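Business Books > Small Press > Launch How-Tos

How to line up early readers for a business book (without a publicist)

6 min read

Quick one, I'm between print proofs. People keep asking how we got quotes and reviews for the Zadach pricing guide before it was out. So, the steps. In order. Skip the ones you've done.

Before you start. You need a clean PDF, an EPUB, a one-page fact sheet, and a spreadsheet. The text should be copyedited. Doesn't have to be proofread. Put "uncorrected advance copy" on the title page and in the footer, both.

Step 1. Make the list

Open the spreadsheet. Columns: name, how you know them, format wanted, date sent, date nudged, what came back. That's enough columns. I've seen people build a monster with color codes and then never send anything.

Go through your sent mail for the last two years. Anyone who asked you a question the book answers goes on. Then past clients. Then people who run newsletters in your trade, even tiny ones. Our list came to 670 and we cut it hard, down to the ones we could write a real first sentence to.

Big names last. Ask a few, sure. But the shop owner with the same problem as your reader writes a better quote than a keynote speaker who skimmed the contents page.

Step 2. Write the ask

Short. Five sentences tops. Who you are, what the book does, what you want, by when, how to say no. Give a way to say no, people like you for it and you stop wondering.

Ours went something like: "I've got a book coming in July on pricing for two-person firms. You asked me about retainers once and chapter 3 is basicly my answer. Would you read that chapter and send me a line or two I could print? If it's a bad month just reply 'pass' and we're good."

One chapter, see. Not the whole book. Offer the whole thing but ask for one chapter. 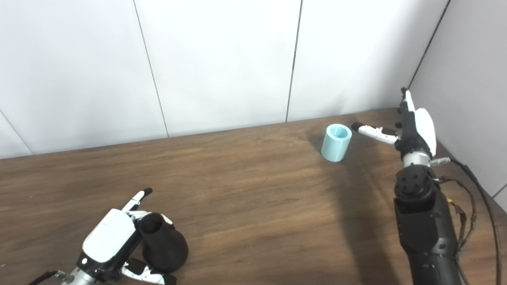

The subject line matters more than the body and it should carry one idea. Book title or the favor, pick. "Chapter on retainers, would you read it?" did better for us than anything with the title, the subtitle and the launch date jammed in. Same goes for the little cover graphic if you put one in the email: think of that light blue cup on the brown wood with the white wall behind it, easy to find at a glance, and give your title that kind of contrast and that kind of plain background. Then shrink it to thumbnail size on your phone. Can't read it? Bigger type, fewer words.

Step 3. Send in small batches

Batch of 22 first. Wait three days. Read the replies. If most of them ask the same thing ("is this for freelancers or agencies?") fix the email before the next batch. This is the step everybody skips, me included, twice.

Send from your own address. We used Junis for the later batches, it does merge fields and keeps it looking like plain mail. Any mailer will do. Turn off the tracking pixel and the logo header, they make it look like a newsletter.

Step 4. Deliver the file fast

Somebody says yes, they get the file the same day. Attach the chapter and link to the rest. Ask if they want EPUB or PDF or paper. Paper costs, so do a short run only if you have to. Lelley does short runs and so do plenty of others, get three quotes and ask about shipping up front.

Step 5. Nudge once

Ten days later. One line. "Still up for a sentence or two on chapter 3?" After that leave them alone.

Step 6. Get permission in writing

An email saying "yes, print it, credit me like this" is fine for us. Paste it in the sheet. Ask how they want name and job title to read. If you trim a quote, send the trimmed version back for an ok. Always. And don't pay for quotes, and don't ask for stars in return for a free copy. Ask for a fair review and check the rules of whatever store you sell through, they change.

Step 7. Put the quotes to work

Best one on the front cover, if it's under twelve words. Next three on the back. The rest go inside, on the sales page, and in the launch emails, one per email. Our launch list was 2,136 addresses and the email with a single quote up top got more clicks than the one with six of them stacked.

Match quote to reader. The plumber's quote goes in the email to trades.

Budget: we spent 1,380 dollars, nearly all of it paper copies and postage. Could of done it for a lot less with files only.

Updated 4th March, fixed the bit about permissions.

Comments (4)

inkandledger: Do you send the chapter as an attachment on the first email or wait for the yes? Mine keep landing in spam.

> Author reply: wait for the yes. attachments on a cold email are asking for it

Trịnh Press: We do ten days too, then one more at the proof deadline. The second nudge gets us a few. Agree on leaving them alone after.

backlist_fan: step 5 says ten days, what if your printer deadline is sooner than that? asking from inside the problem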